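Chore automation

Chore automation is the use of machines to do small manual jobs in homes, shops and packing rooms, such as clearing a table, folding laundry or filling a bag. Single-purpose machines like dishwashers have done part of this work for decades. General-purpose arms, which are meant to switch from one job to another, are still mostly found in test cells.

Bagging is a common test task. It calls for one hand to manage a soft container while the other handles the goods.

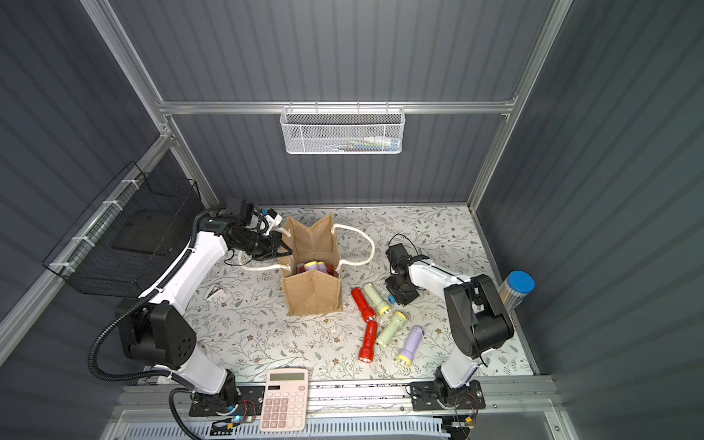
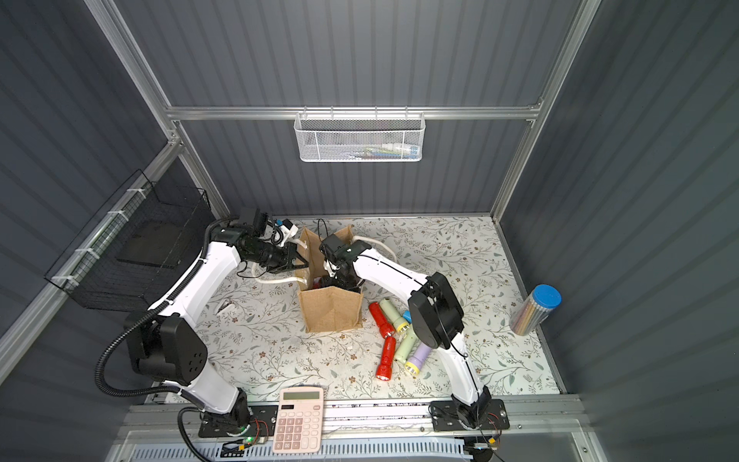
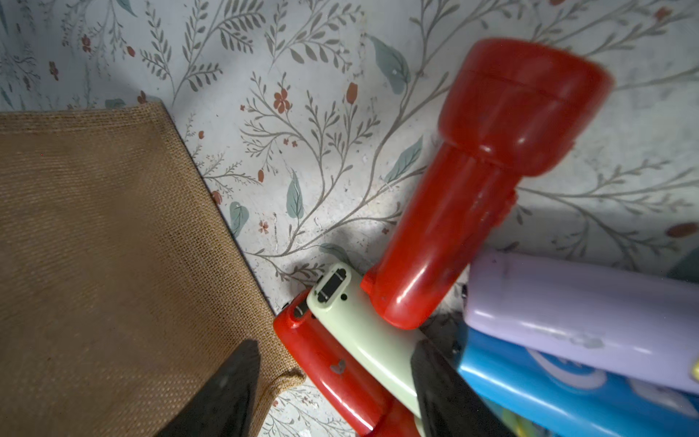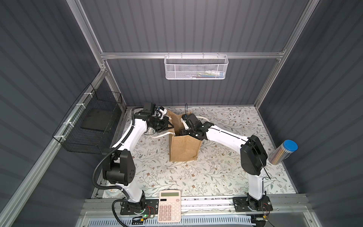

Bagging work with two arms, including one close view from the gripper. The goods are small plastic flashlights.

Zoltán Szabó has argued that the bag is the wrong place to look for progress, and that a machine should be judged by how long it can be left alone in a room with the door shut. By that measure, he wrote on October 31, 2020, no general-purpose arm on the market could yet be said to do a household chore. Others consider this too strict for shop work, where a person is usually nearby.

Difficulties

Rigid goods of a known shape are the easier part of the job. Bags, towels and clothing change shape when touched, so a grip that was planned a moment earlier may no longer fit. Handles fold over the opening, and a gripper reaching inside can block the view of the item it is holding. Piled goods must also be separated, and an arm may push a neighboring item while closing on the one it wants.

Trials

The Vuletti packing trial, begun in June at a gift wholesaler in Irnard, ran 747 bagging attempts with a two-arm cell. Of these, 678 were finished without a person stepping in. Most of the remaining attempts ended with an item dropped outside the bag or a bag tipped over. The cell was slower than a human packer throughout the trial, and staff still opened the bags and set them upright at the start of each run.

Katiyar, a maker of kitchen equipment, tested a similar cell on 7 household jobs. It rated 2 of them, wiping a flat counter and sorting cutlery, as ready for daily use. Folding fitted sheets received the lowest rating.

Cost

Price remains a barrier in the home. Davia, which leases arms to small shops, does not offer a home plan, and its shop leases cover service visits but not damaged goods.

See also: Bin picking; Dishwasher; Mobile manipulator; Vending machine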